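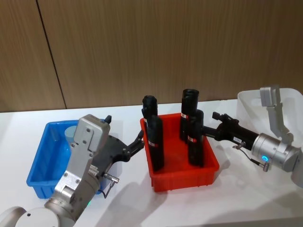

Blue, red and translucent white containers set out in a row.

Ukari Shared Buildings Recycling Project
Progress report to the Jaber Fund
Submitted 6th February

Summary of the period

This report covers the second stage of the grant. The work in this stage was to replace the mixed trash rooms at the Bistel apartments with separate containers, to put up new signs, and to find out whether tenants use them as intended. The containers and signs are in place in two of the buildings. The third building is behind schedule for the reasons given below. Spending is within the approved budget, apart from one line that we ask you to look at.

Work completed

The old trash rooms at Bistel had one large dumpster each and a stack of crates for glass. The crates were often used for whatever did not fit in the dumpster. We cleared both rooms, had the floors washed and repainted, and repaired the door closer on the north side, which had been broken since before the project began. Lighting was changed to a motion switch with a longer delay, after tenants told us the light went off while they were still sorting.

Containers were ordered from Brarnik. The first delivery had the wrong lids – the openings were round and would not take flattened cardboard. Brarnik exchanged them at no charge, but this took three weeks and pushed back the opening of the second room. We now ask for one sample lid before any order is confirmed.

Each household received a small indoor container and a printed sheet. The sheet went through several drafts. The final one fits on one side of paper and lists the items people ask about most: pizza boxes, coffee cups, plastic film, broken glasses, small electrical goods and empty spray cans. It was translated into the languages requested by tenants at the building meeting.

What tenants told us

We held nine short interviews with tenants in the rooms themselves. Most people said the new layout was easier to use. Complaints were mainly about smell near the food waste container in warm weather, and about people from outside the building leaving furniture at the back door. The food waste pickup has been moved to twice a week. We have no good answer yet for the furniture. The building manager has asked the city about a monthly bulky pickup, and we expect to hear by April.

Two tenants who use wheelchairs could not reach the lids of the tall containers. A lower row has been added along the left wall of each room. It holds less and has to be emptied more often, and the cleaning contractor has agreed to this without a change in rate. 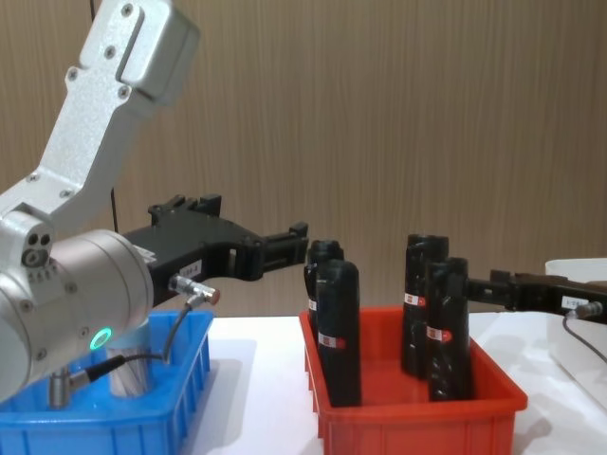

Color was the subject that came up most in the interviews. Our first plan used gray containers with colored labels, mainly to save money, and older tenants in particular said they could not tell one from another without walking right up to them. Several also wanted to see what was already inside before they put anything in. Black objects in a red bin, as in the photo, stand out well enough, while the same things in a dark gray container are hard to make out under a ceiling light. The replacement containers are colored all over, and the labels have been kept for people who do not see red and green as different.

Third building

Work on the third building has not started. The trash room shares a wall with the boiler room, and the fire inspector asked for a new door before any paper or cardboard is stored there. The owner has accepted the cost of the door. The fitting date depends on the supplier. If the door arrives as promised, the room can open before the end of the grant period.

Contamination checks

The hauler reports fewer rejected loads from both finished rooms. We would treat this with some care. The hauler changed drivers during the same period, and different drivers reject loads for different things. Our own checks are done by opening bags from the paper container and noting what should not be there. Food-soaked paper is still the most common problem, followed by plastic bags used to carry the paper down.

Budget

The lower row of containers was not in the original plan. It cost some $4,000 including fitting, and was paid for out of the line for printed materials, which was underspent. We ask the Fund to approve this change after the fact. No additional money is requested.

Next steps

Open the third room once the door is fitted. Reprint the household sheet with a clearer note on food-soaked paper. Repeat the interviews, this time including tenants who have moved in since the rooms opened, as they did not get the introduction the others had. Hand over the cleaning schedule and spare labels to the building manager.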